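Simulation Station Inspection – Robotics Club, Tekholm Room
Checked by: Sointu Lahtinen (comments are mine, so are the typos)
Date: 2018-03-13
Task being checked: bathroom tidy-up, practice round
Team at the station: Joni Toivonen (driving), Elsa Heiskanen (logging)

Hi all! Same sheet as last month, with two new lines in part B that Merja Kauppinen asked for. I've written down what I found while going through it with Joni and Elsa, so please read the comments even if the line says OK.

PART A – THE STATION ITSELF

A1. Cables off the walking path: OK
Much better than last time. The long one now runs behind the desk and is taped down.

A2. Monitor at eye height, chair adjusted: FIX
Joni had been hunched over for a good while and his neck was complaining. Raise the screen before the next session, please. The blue binders work fine as a stand.

A3. Driver takes a break every 200 logged steps: OK
Elsa calls it out loud. I like this a lot and I'd like the other teams to copy it.

A4. Drinks on the side table only: FIX
One mug next to the keyboard. You know who you are.

PART B – THE SIMULATED ROOM

B1. Room loads without errors: OK
Took two tries. The first one hung on the loading bar and Elsa restarted it.

B2. Objects resting on a surface at start, none sunk in or floating: OK with comment
I went through the tank lid with Elsa. Soap, dentures, toothbrush and sneaker were all up there. The toothbrush stands on end, so it's the one I'd expect to go over first if the arm bumps the tank. Write it in the log if it falls.

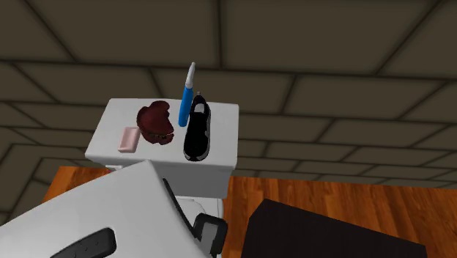
B2, tank lid and arm. Check the clearance before you lift anything.

B3. Arm clear of fixtures before the first move: FIX
The casing was right up at the lower front edge of the tank from where I was looking. I couldn't tell from that one view if it was touching, so use a second view every time. If we ever do this on the real arm, that's a pinched finger or a cracked fixture – good habits now, please.

B4. Speed limit set to the practice value: OK
It was still on the setting Heikki Pelkonen used for his demo when I sat down. Changed back and saved. Heikki, put it back when you're finished!

B5. Stop key tested (new line): OK
Joni pressed it mid-move and the arm froze right away. Tested again with Elsa on the key and Joni driving. Both of them know where it is without looking, and that was what Merja wanted to see.

B6. View from the gripper checked before reaching down (new line): OK with comment
It's easy to lose track of where the fingertips are once the toilet lid fills the top of the view. The right finger takes up a big piece of the picture too, so things on that side can hide behind it. Talk each other through it. I also want a note in the log about the two little things under the lid, the reddish-brown block and the purple one, and whether they belong to the task. I looked in the task file and couldn't work it out.
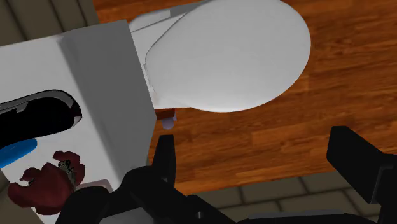

B6, gripper view near the lid. Left fingertip is the one to watch.

B7. Gripper opens and closes fully: OK
Ran it 13 times in a row from the test menu. No sticking.

PART C – LOGS AND FILES

C1. Run saved under the team's own name: FIX
It went into the Grenero folder, which belongs to the other team. Elsa is moving it. Please check the folder name before you press record, it's a real pain to sort out afterward.

C2. Log under 1,000 lines per run: OK
Almost 400 on the longest one I opened.

C3. Bumps and drops written down by hand as well: FIX
The notebook had nothing in it for this session. I know the software keeps track, but I still want it on paper. When we get to the real arm the notebook is what Merja will ask for.

C4. Backup copied to the club drive: OK

PART D – TO DO BEFORE NEXT TIME

Raise the monitor (Joni)
Move the misplaced run and tell the other team (Elsa)
Ask about the block and the purple thing under the lid (me)
Label the speed settings so the demo one can't be mistaken for ours (Heikki)
Fresh notebook for the station, the old one is nearly full (me again)

Result: passed with fixes. The station can be used for practice, but no timed runs until B3 and C3 are signed off. Come find me when they're done and I'll sign on the spot – I'm usually at the back bench until the room gets locked.

Signed: S. Lahtinen
Seen by: M. Kauppinen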